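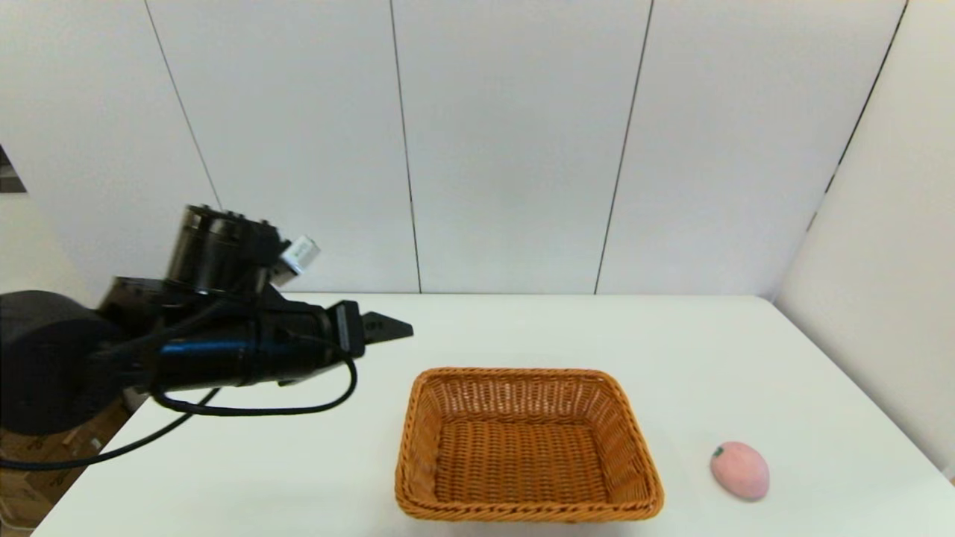
Where We Are at the Halfway Point

2024-07-07
By Blandine Aubert
Filed under: Grant Reports, Community Kitchens

Dear friends at the Doment Fund,

It feels like no time at all since I was writing to thank you for the first payment, and now I am sitting down to tell you how we have spent it. I promised to keep this one shorter than the February letter. I will do my best, but those of you who have met me know how that usually goes.

As you will remember, the Perrin Street Supper project set out to do one fairly simple thing, to get people on the east side of town cooking and eating together on a regular basis, with good food that doesn't cost them anything. We asked for help with the kitchen rent, the groceries and a part-time cook. Your grant covers all of that through the end of the year, and I can say happily that we are on budget, apart from one line that I will come to below.

Suppers and attendance

We have held 28 suppers so far. The room at Perrin Street seats 60, and since the spring we have filled it more often than I dared hope when I wrote the application. The early weeks were quieter. It was cold, the bus was on its winter timetable, and people didn't know us yet. What changed things was moving the start time half an hour earlier, so that families could come straight from the after-school program and still be home for baths and bedtime. It was one of the mothers who suggested it, and I wish I had thought to ask sooner.

We have also seen more older people coming by themselves. Several of them now arrive well before the doors open and sit on the front steps talking, so we have started putting the coffee on early. I had written "reduce isolation" in our application, a phrase I never much liked, and I would much rather tell you about the steps and the coffee.

Cooking classes

The classes got off to a slower start. We planned on one a week and ended up with one every other week, mostly on account of the oven, which failed in February and took far longer to replace than the supplier said it would. The new one came from Gradum and has behaved itself. While we were without it we taught soups, flatbreads and a great many lentils on the stovetop, and the soup class was so popular that we have kept it on the calendar.

There are five people in the current group. That is fewer than we planned, but the counter space is tight and I think it is the right size for the moment. Everyone gets their hands on the dough and everyone gets to ask questions. In the fall I would like to run two groups side by side, one during the day and one in the evening.

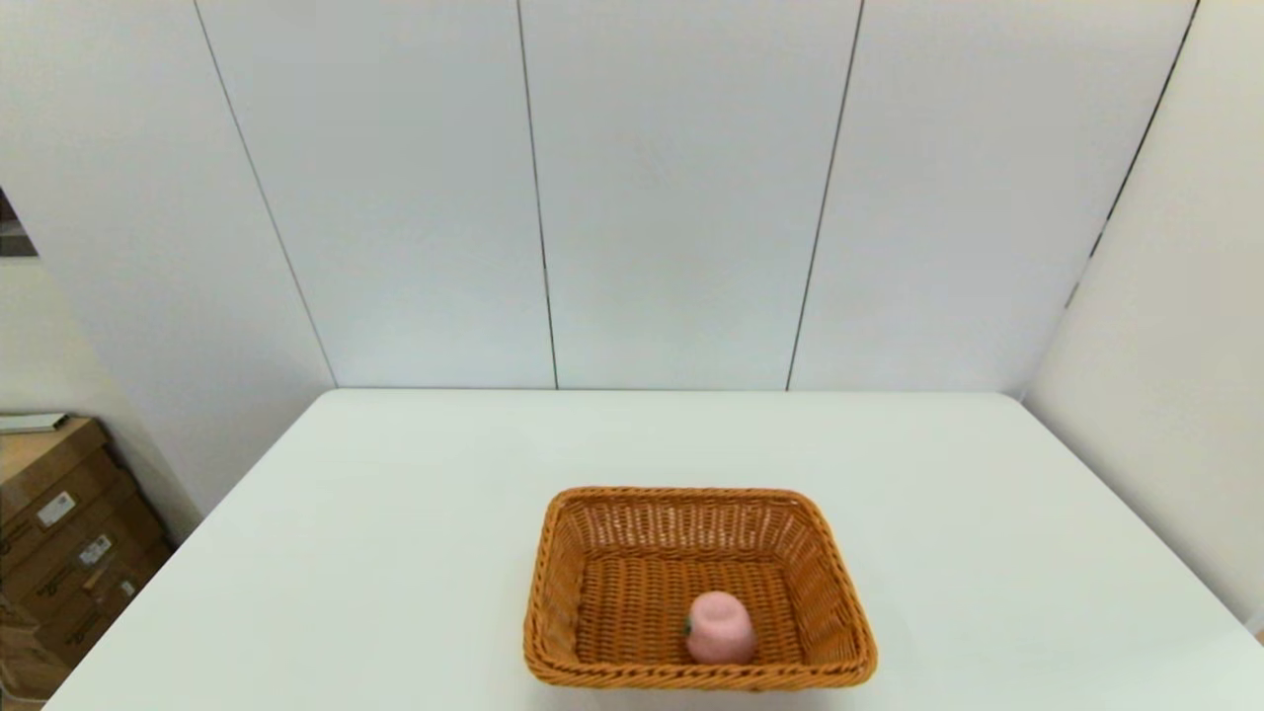
Page last updated: 2 weeks after first posting, to correct the grocery line

Money

The groceries are where we have gone over. Cooking oil and eggs both cost us more than I allowed for, and we are feeding more people than the early numbers suggested. We have made up most of the difference through an arrangement with Litard, the wholesale produce place out by the rail yard, who let us take what they can't sell at the end of the day. It means the menu gets decided rather late, and our cook has become very good at cabbage. I have moved $60 a month from printing into groceries as well, as we found that the flyers brought in hardly anyone and word of mouth brought in nearly everyone.

Rent and wages are exactly where they should be. The full spreadsheet is attached to the email, with receipts in date order, and I am glad to go through any of it by phone.

What has been hard

I want to be plain about the dishwashing. We are short of hands at the end of the night — we always have been — and it falls on the same few people, who are tired. We have tried a sign-up sheet, and we have tried simply asking from the front of the room, which worked better. If it doesn't improve by the fall I would like to talk with you about paying someone for two hours after each supper.

The second half of the year

Suppers will go on every week except for a short break in August. The evening class should begin in September. We are also putting together a small booklet of recipes from the people who come to eat, and so far I have been handed more desserts than anything else, so I am out hunting for vegetables.

Please do come and have supper with us. You would be very welcome, and you don't need to let me know ahead of time.

With warm thanks from everyone at Perrin Street,

Blandine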